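About us

Hello! I'm Janelle Macaraeg and I run the Clemthorpe Rink Hockey Club, which began as eleven of us sharing four sticks and one set of goalie pads that fitted only me. So I went in goal, and I've more or less stayed there.

We play ice hockey at an amateur level in the Brandunine League, with a senior team, a women's team and a learn-to-play group for anyone over sixteen. At the last sign-up we had 118 members, and plenty of them had never skated before their first session with us (you'd be amazed how quickly people stop holding on to the boards!).

I asked members what they'd like newcomers to know before they turn up.

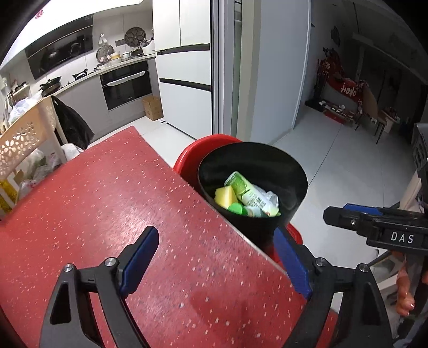 Mostyn says the first three weeks are all about stopping, and that you should borrow a helmet before you buy one, as the sizes run small. I'd go along with both of those, and add that two pairs of thin socks are worse than one.

Training is twice a week in the season, late in the evening I'm afraid, when the figure skaters have gone home. Your first session is free. After that it's £110 for the season if you're learning, and that covers ice time, league insurance and the loan of a stick. Goalies pay nothing for their first year - we're always short of them and I'm not getting any younger.

Home games are open to everyone. The rink seats 539, and we filled it once, for the cup semi-final against Pliso, which we lost in overtime. I still think the winner was offside.

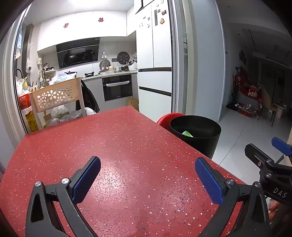
Clemthorpe, August 20, 2022

Pre-season skating is under way and the new fixtures are nearly settled. The women's team have moved up a division, with the same coach and a much better second line. Their first away trip is a long one, so if you can drive a minibus, do please shout. The seniors need a left-sided defender,
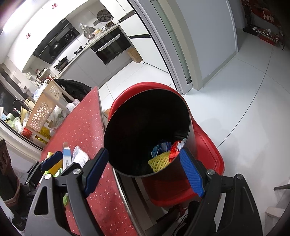 preferably one who likes blocking shots, and we'll be looking at triallists right up to the transfer deadline in January. Come along to any session and ask for me. I'll be the one in the scruffy white pads.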